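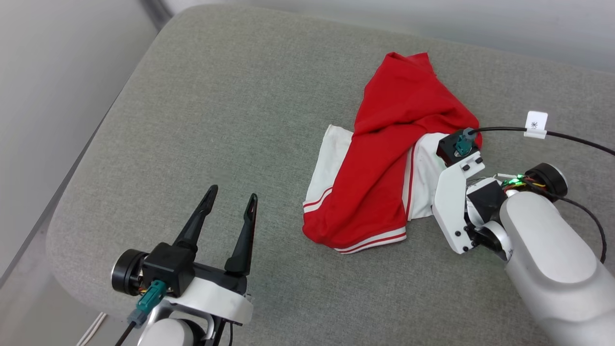 A red and white garment with striped trim.

Search this encyclopedia
Search
Go

Zivine Ridge Race

The Zivine Ridge Race is an annual hill running event held in June on the high ground between the village of Ludwood and the summit of Zivine. It is organized by Ludwood Harriers, an amateur running club, and is classed by the club as a long hill race. The course is unpaved for most of its length and includes a section of open ridge on which runners must find their own line between checkpoints. The race is open to adults who can show that they have finished a comparable event.

History

The race grew out of a summer outing in which members of the club walked to the summit and ran back to the village. The outing had no fixed route, and early results were kept only as a list of names in the club's minute book. A marked start and finish were introduced when runners from the neighboring town of Inusley began to take part, and the first timed edition followed in the next season.

The present form of the event is largely the work of Marcelino Damasceno, who served as race director during its period of fastest growth. Damasceno moved the start from the village square to the lower meadow, where there was space for a larger field, and replaced the old out-and-back route with a loop. He also wrote the first set of printed rules. Several older members objected to the loop on the grounds that it left out the steep gully used in the original descent - a complaint that continued to appear in the club newsletter for many years.

The gully was later closed to the public after a rockfall and has not been used by the race since. One edition was abandoned in heavy fog when the leading runners had already passed the summit. No results were declared, although the club's records list the order in which runners reached the summit checkpoint.

Course

The course starts in the lower meadow at Ludwood and follows a farm lane to the edge of the forest. It then climbs by a logging road and a narrow path to the first checkpoint, at a sheepfold above the tree line. From the sheepfold the route turns north onto the ridge, which is broad and grassy at first and becomes rocky near the top. The summit checkpoint stands at the boundary stone, slightly below the highest point.

The total climb is 1800 meters. There are five checkpoints, and a runner who misses any of them is disqualified. The descent follows the eastern shoulder to a footbridge known as the Jabłońska bridge, where water is provided, and returns to the village by the river path. The last stretch is flat and is often described by runners as the hardest part of the race, coming as it does after a long and uneven descent.

In wet years the river path may flood. On these occasions the organizers use an alternative finish along the farm lane, and times are recorded separately. Course records can be set only on the standard route.

Entry and rules

The field is limited to 800 runners under an agreement with the owners of the grazing land. Places are given out by ballot, with a small share held back for residents of Ludwood and for members of the mountain rescue team. A place may not be sold or passed to another runner.

All runners must carry a waterproof jacket with a hood, a map of the course, a compass, a whistle, and emergency food. Equipment is checked before the start and may be checked again at the finish. Satellite navigation devices may be carried, but the rules of the race do not allow them to be used for finding the route on the ridge. Walking poles are permitted only below the tree line.

The race starts at 9 in the morning. Runners who have not reached the summit checkpoint within the published time limit are directed down by the marshals and are listed in the results as retired. The time limit is set each year by the race director and may be shortened if the forecast is poor.

Awards

Prizes are awarded to the first women and men to finish, to the leading runners in each age group, and to the first team. A team consists of three runners from the same club, whose finishing positions are added together. The oldest award connected with the race is the Shepherd's Crook, given to the first resident of Ludwood to complete the course. Kamarul Tjoa, a schoolteacher in the village, has won it more often than any other runner. Tjoa also held the course record for a time, although he never won the race in the year in which the crook was redesigned, when he finished second.

No prize money is offered. A proposal to introduce it was put to the members of the club and rejected.

Path erosion

Wear on the ridge path has been a subject of debate between the organizers and local walking groups. The club pays for repairs to the path above the sheepfold out of entry fees, and the line of the descent is moved from time to time so that the grass can recover. Spiked shoes were banned following a survey of the eastern shoulder. Walking groups have asked for a smaller field, while the club has held that most of the damage is caused by year-round use and by drainage problems on the old logging road.

Related events

A shorter race for juniors is held on the previous evening and covers the lower meadow and the forest edge. It is run under the same safety rules, except that younger runners need not carry a compass. A winter race over part of the same ground, starting at Inusley, was held for several seasons and then discontinued.

See also

Hill running
Mountain rescue
Orienteering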